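Chapter 7
Who Gets to Move the Arm?

By now you have a planner that finds a path, a controller that follows it, and a perception node that tells both of them where things are. If you did the exercises at the end of Chapter 6, you also have them talking to each other, and you've probably watched a simulated arm pick up a simulated block more times than you care to remember. Good! Keep that code. We're going to break it in this chapter by adding one more arm.

I wrote my first two-arm program by copying my one-arm program. I'm a little embarrassed by how long I thought this was a sensible plan. I started it twice, passed in "left" the first time and "right" the second, and for most of a morning it ran beautifully, because the two tasks I'd picked happened to sit on opposite sides of the table. Then I moved one goal pose a hand's width toward the middle. Both planners checked for collisions, both found a clear path, and both were right about the world as they knew it. Neither one knew that the other arm was about to be in it.

That's the whole problem of this chapter in one paragraph. A planner is only as good as its picture of the world, and in a two-arm cell part of the world is being moved around by another planner.

Our running case is a cell I'll call Gostcombe, after the software stack that drives it. You'll see it in the listings from here through Chapter 10, so it's worth getting to know the layout before we write any code for it. There are two arms on a shared rail, a table in front of them, and a handful of things to work with: rigid items, a soft block, a cloth, and some clothes on a rack. Each of those will give us a different kind of headache.
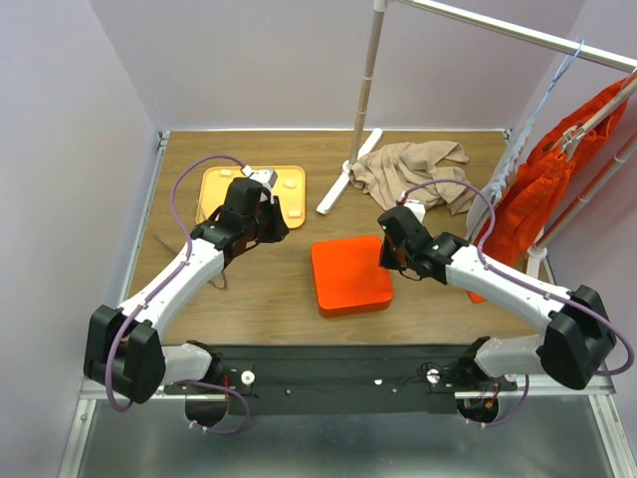 Figure 7.1 The two-arm cell from above. The left gripper is over the orange tray and the right gripper is next to the foam block.

Look at how much of the table either arm might want. The tray is easy enough to hand to the left arm and the block to the right, and a lot of code gets written on exactly that basis. But the cloth is lying behind the block, and folding a cloth is a job for both hands. The moment you ask for that, the middle of the table belongs to everybody, and "left side, right side" stops being a plan.

The rack brings up something different. A hanging shirt doesn't have a shape you can load from a file. If you model it as a tight box, sooner or later you'll brush a sleeve. If you model it as a big generous box, you've fenced off a corner of your own workspace and the planner will start telling you that perfectly reachable goals can't be reached. I've done both, and I still go back and forth. Section 7.4 has the compromise I use at the moment, which is a hard box for the poles and a soft cost around the fabric.

Then there are the cables. Each arm in the figure has a purple cable that loops up from the shoulder and over to the wrist, and I'd bet that most of you don't have anything like it in your collision model. (I didn't, for two years.) We'll treat a cable as a limit on how far the wrist can wind up, plus a bit of extra padding. It's crude, but it's a whole lot faster than simulating a floppy tube inside a planning loop.

So what do we do about two planners? There are three answers in common use, and we'll build each of them.

The first is to pretend there's only one robot. Glue the joints of both arms into one long list and plan for the whole thing at once. The code is short and the paths can be lovely, but the search space gets enormous. On my machine the joint planner gave up on a cloth fold after 1,847 samples with nothing to show for it, and the same fold split into stages went through in fewer than 200.

The second is to take turns. One arm plans first, and the other plans around it, treating the first arm's motion as an obstacle with a timetable. This is the scheme in Isetti, the small scheduler that comes with the book's code, and it's the one I'd reach for on an ordinary day. Its weak spot is the arm that goes second. Give it a bad enough hand and it will wait politely forever.

The third is to lock regions of space, the way you'd lock a variable shared by two threads. An arm asks for the middle of the table, gets it, does its work, and gives it back. If you've ever written threaded code you're already wincing, and you should be! Everything that can go wrong with locks goes wrong here too, including deadlock, only now the stuck threads weigh several pounds each and are pointing at each other. Arkov, the lock manager we write in Section 7.6, deals with this by making every arm request its regions in the same fixed order.

A word on timing before we start. All three methods assume that when the plan says an arm will be somewhere at a given moment, it will be. Your controller from Chapter 5 doesn't promise that. It promises to get there, with some lag. Go back and find the tracking error you logged for Exercise 5.9, and write it on a sticky note, because we need that number in Section 7.3 to decide how far apart two arms have to stay.

You'll need the Chapter 6 scene server running, with the second arm switched on in its settings file. If the server complains about a duplicate joint name, you've got the same mistake I made that morning, and the fix is to give each arm its own prefix.

7.1 One Scene, Two Readers

Let's begin with the piece both planners share. In Chapter 6 the scene was a plain object that the planner read whenever it liked. With a second reader that's still fine. With a second writer it isn't, and each arm becomes a writer as soon as it picks something up, since a held block has to leave the table's list of objects and join the gripper's. Open scene.py and find the attach function. We're going to give it a version number.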